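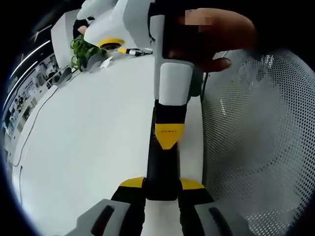 The Great Marker Cull

I finally did the thing I've been promising in this newsletter since October and went through every marker pen I own. All 288 of them. (Yes, I counted, and yes, I had to sit down afterward.)

It started with a yellow one, naturally. I needed to highlight two lines on a delivery slip from Marchetti, grabbed the nearest pen, and got a faint scratchy squeak and no color whatsoever. So did the next one. By the third I was mad enough to clear off the white table, dump out the drawers and get going.

My method is not fancy. Cap off, scribble on scrap paper, cap back on. If it writes, it stays. If it sort of writes, it gets a night lying flat, which perks up more of them than you'd think, and then one more chance in the morning. Lying flat is how I'm storing all the double-ended ones now, too. I used to stand them in a mug and then wonder why one tip was soaking and the other was dust!

Final score: 138 goners. That's almost half! Most of them were from the big Litik set I bought on sale years ago and hauled through two moves — I don't think I'd opened some of those colors even once. The old Himureo fineliners did much better, and I'm a little smug about that, having paid full price for them.

The survivors are in shallow trays by color, with the yellows and oranges in front, and the black ones live by themselves next to the label tape. I've also put a rule on myself that a dead pen goes straight in the bag and never back in the drawer. We'll see how long that lasts.

Next up is the cable drawer, and I'm already dreading it. If you've got a way of keeping thin black cables apart that doesn't involve a hundred little twist ties, please write and tell me. I tried the Clirko clips and they popped off by lunchtime.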